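**Kitchen and break room: bring your own cup from July on, and how it has gone**

When the Cernside building stopped buying paper cups in July, the change got one line at the bottom of an email, and a fair number of people missed it. Several of you have since asked for the details in one place. This item covers the cups, the refill station, washing up, and the lost cup shelf.

**What changed**

The dispensers by the sinks on both floors were taken down and will not be going back up. The last order was used up in the second week of July. Visitors can still get a cup at the front desk, where we keep a stock of plain china mugs. Please return those to the desk and not to the break room, as they were ending up in desk drawers and we had to buy more.

Everyone else should bring something from home. A mug, a travel tumbler or a water bottle will all do. If it holds hot drinks, check that the lid closes properly before you carry it on the stairs. The carpet on the upper landing was cleaned in August and we would like to put off doing it again.
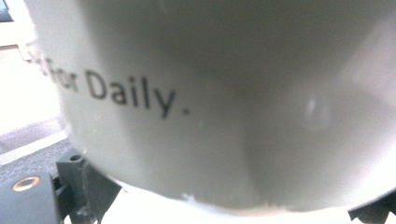
*"for Daily." printed on the side.*

**The refill station**

The new station is in Room 404, next to the copier. It has a cold tap and a hot tap, and the hot one has a safety catch you press down before turning. The drip tray lifts straight out for emptying. If you see it full, please empty it, even if you were not the one who filled it.

Tall tumblers fit under the cold tap only. The hot tap sits lower, and anything with a straw will need the lid taken off first. We asked Platusum, who installed the station, whether the hot tap could be raised. It can, but the panel behind it has to be replaced to do it, and the quote was higher than we wanted to pay this year. We will look at it again when the filter contract comes up for renewal.

The filter is changed by Platusum on their regular visit. A red light means the filter is due. The water is still safe to drink when the light is on, but it will run more slowly. There is no need to report the light, because the station sends its own notice.

**Washing up**

Most complaints since July have been about the sinks. People are leaving cups to soak and then forgetting them. The rule is now the same on both floors: anything left in the sink at the end of the day gets washed by the evening cleaners and put on the shelf.

A few points on cleaning insulated cups, which many of you now use:

- Take the lid apart before you wash it. Most have a rubber seal that pulls out, and milk gets under it.
- Straws need a brush. There are 2 in the jar beside the upstairs sink. Rinse them after use and put them back bristle end up.
- Do not put insulated cups in the dishwasher unless the base says you can. We have had one come out with the paint peeling.
- For tea stains, a spoonful of baking soda in hot water, left for an hour, works well. Rinse twice.
- Leave the lid off overnight. A closed cup will smell by morning.
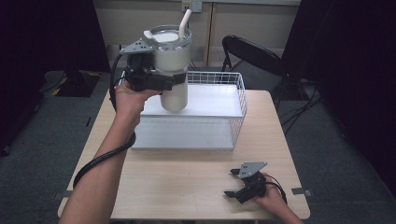
The dishwasher itself is run once at noon and once in the evening. If it has finished and you are waiting for the kettle, please unload the top rack. Godfrey Kashindye has put a magnet on the door that flips between "clean" and "dirty." Turn it when you start a load.

**The lost cup shelf**

The shelf is to the left of the microwave on the lower floor. It is crowded. There are cups on it that have been there since the first week, including a green bottle with a Tarncombe sailing club sticker and a child's beaker with a duck on it. If either is yours, please collect it.

Cups with a name on the bottom go back to their owners. Cups without a name stay until the end of the month and are then given to the Parry Street charity shop. A strip of masking tape and a marker are kept in the drawer below the shelf, and tape holds up well enough if you stick it on a dry base.

**Suggestions received**

Ju-won Kwon asked for a drying rack with pegs for bottles and lids. It has been ordered and will go on the windowsill upstairs. Another request was for hooks under the cabinets for mugs. The cabinets are too thin to take a screw, so we are looking at a rail on the wall by the door.

Two people asked for the paper cups to come back on meeting days. We have decided against it. The meeting rooms now each have a tray with glasses and a jug, and whoever booked the room is responsible for returning the tray to the kitchen afterward.

Anything else about the kitchens can be left in the box by the fridge or raised with Godfrey. Please say which floor you mean.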